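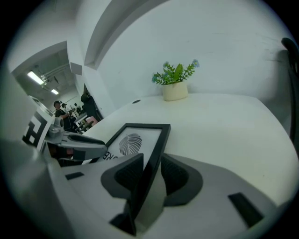
29/01/2024
By Mared Vaughan

Gwilliam Prints is looking for a part-time framing and packing assistant at our Drallgate workshop. The job is 24 hours a week over four days, with a start date in the first half of March.

We sell framed botanical and lettering prints to gift shops, small hotels and people furnishing a first apartment. Most orders are for one or two pieces. A few times a year we get a large one, and the next on the books is 242 frames for a hotel, all going out in the same week. You would be here in time for that.

What the work involves

Most of the day is spent at a bench. You take a print from the flat file, check it for creases and ink marks, clean the glass, fit the print and mat, close the back and put on the hanging hardware. After that the piece is wrapped, boxed and labeled. We use the Plimus label system, and Hefin Dafis will show you how it works in your first week. You will also unload deliveries on Tuesdays, count stock at the end of the month and sweep up like the rest of us.

There is no selling and very little phone work. You may be asked to answer a customer email about a cracked pane or a missing hook.

What we need from you

Steady hands and patience with small parts. You should be able to lift 40 pounds and stand for most of a shift. Experience in framing, upholstery, bookbinding or a similar trade is useful but we don't require it. The last two people we hired came from a bakery and a shoe store. Please be able to read a tape measure to a sixteenth of an inch, as there is a short test.

Pay and hours

$19.50 an hour, going to $20.75 after three months. Shifts are 8:30 to 3:00 with a paid lunch of half an hour. Eight paid days off a year plus the week we close in December. Staff can buy seconds at cost. Parking is free behind the building, and the bus stops at the end of the block.

How to apply

Send a resume or just a letter to Wyn Griffiths at the workshop, or drop it off in person before 3:00. Tell us what you have made or repaired with your hands, at work or at home, and which days you can't do. We will call people in for a paid two-hour trial at the bench during the last two weeks of February. Applications close on February 12.

If you applied last year and didn't get a place, you are welcome to try again. Mention it in your letter and Wyn will pull your old test sheet so you don't have to repeat the measuring part.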